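## Public Comment and the Two-Minute Rule

The Girmont council voted in March to shorten public comment from four minutes per speaker to two, and to require that anyone wishing to speak register by noon on the day of the meeting. The measure passed without debate. It was placed on the consent agenda between a paving contract and the renewal of a software license, and most residents learned of it when they arrived at the following session and found the sign-up sheet already collected.

This blog has generally supported the present majority. It supported the Tetia Road bond, and it supported the decision to end the Flerkell lease when that arrangement no longer served the city. It cannot support this change, and the reasons offered for it deserve a more careful answer than they have so far received.

The stated purpose is efficiency. According to the memorandum attached to the agenda, the council received 801 requests to speak last year, and several meetings ran past 11 p.m. Those are real burdens on members who hold other jobs. However, the same memorandum shows that almost 300 of those requests concerned a single item, the Ruangrit rezoning, which was continued four times at the request of the applicant. Residents came back each time because the council asked them to.

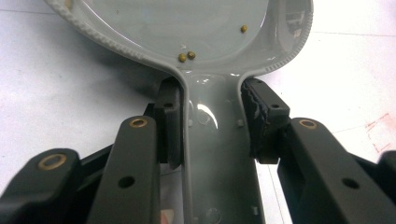
A reader in the east ward wrote to object that long comment periods favor people with free evenings, and that her own neighbors are better served by written statements, which the clerk enters into the record without a time limit. She added that she had sat through three hearings on the rezoning and heard the same speech at each one.

Her point is a fair one. Written comment should be easier to submit, and it should be read. At present the clerk forwards letters in a single file on the afternoon of the meeting. The file for the final Ruangrit hearing ran to 2205 pages with its attachments, and no member can be expected to absorb that before the gavel.

A more sensible rule is available. The council could keep four minutes for ordinary items and move to two only when more than 40 speakers have registered. Registration could remain open until the item is called. Letters could close a full day earlier, with a short index prepared by staff.

The rules may be amended by simple majority at any regular meeting. I have asked my own council member to place the question on the regular agenda, where it can be discussed in public, and have not yet had a reply.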